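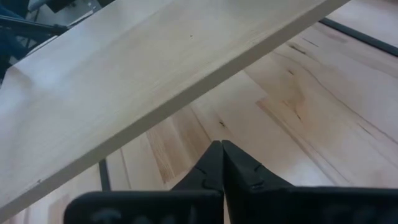 Search this forum Enter keywords Advanced

Shelf sag in a 35 inch opening, pine vs. something stiffer

plititz_bench wrote:
Building a bookcase into an alcove. Clear opening is 35 inches, fixed shelves, 3/4 inch thick by 11 deep. I planned on clear pine from the yard in Isdale. Load is mostly hardcovers plus one shelf of LP records. Sagulator-type calculators give me answers that differ by a factor of two depending on what I enter for the end condition. Which one do people trust?

Second question: does a front edge strip help enough to bother with?

graincheck wrote:
Treat the ends as simply supported unless the shelf is housed tight and glued. A dado a quarter inch deep doesn't give you a fixed end in any meaningful sense. The sides rotate a little and the joint compresses. Use the pessimistic number and be done.

Records are the problem. Books run 20 to 25 pounds per foot, records run 35 or more. Put those on the bottom shelf with a center support under it.

H. Ung wrote:
Agree on the records. Disagree on the joint. A glued dado plus a cleat along the back edge is well short of fixed, but it is a good deal better than pins. The cleat carries the rear edge along its full length, so only the front half of the shelf is really spanning. Screw it to studs and most of the sag question goes away.

graincheck wrote:
The cleat does the work there. Take it out and tell me what the dado contributes. That was my point.

H. Ung wrote:
Fine. The cleat does most of the work.

Grímur Thygesen wrote:
On the edge strip: yes, it helps. Stiffness goes with the cube of depth, so a strip 1-1/2 inches deep and 3/4 thick, set on edge and glued to the front, adds more than doubling the width of the shelf would. I did a wall of these in August at the Zandolthorpe place, same thickness, slightly longer span. With the strips on and the shelves loaded I measured under 1/32 at the middle after two weeks.

Two weeks is too short to say much about creep. Wood under constant load keeps moving for months, and the usual allowance is 50 percent on top of the initial deflection.

plititz_bench wrote:
Flush with the top of the shelf, or centered?

Grímur Thygesen wrote:
Flush top, hanging down. Centered leaves a lip that catches books when you slide them out. You lose 3/4 inch of opening height below, so allow for it before you cut the dadoes.

oldkerf wrote:
I'd skip all of this and use hard maple. Pine around here is sold wet and cups within a month. I put a meter on a stack last Thursday and it read 14 percent at the face, higher at the ends.

graincheck wrote:
Maple is maybe 40 to 50 percent stiffer than pine, depending on the species of each. Going from 3/4 to 1 inch gets you a factor of 2.4 for less money. Moisture is a separate issue. Sticker it indoors for a few weeks and it's fine.

oldkerf wrote:
Less money if you own a planer that takes rough stock. Not everyone does. Price 5/4 clear pine before you call it the cheap option.

plititz_bench wrote:
No planer. Isdale will surface it but they charge by the board, and Cui has a minimum order.

Decision for now: 3/4 pine, glued dadoes, rear cleat into studs, 1-1/2 inch front strip flush on top. Records on the bottom with a center block. Boards are going on stickers in the spare room tonight.

H. Ung wrote:
Seal the end grain while they sit. And check each board for crown before you glue the strip on. Crown goes up.

plititz_bench wrote:
Will do. Anyone have a preference on screw spacing for the cleat, or is every stud enough?

graincheck wrote:
Every stud, two screws each, 2-1/2 inch minimum through drywall.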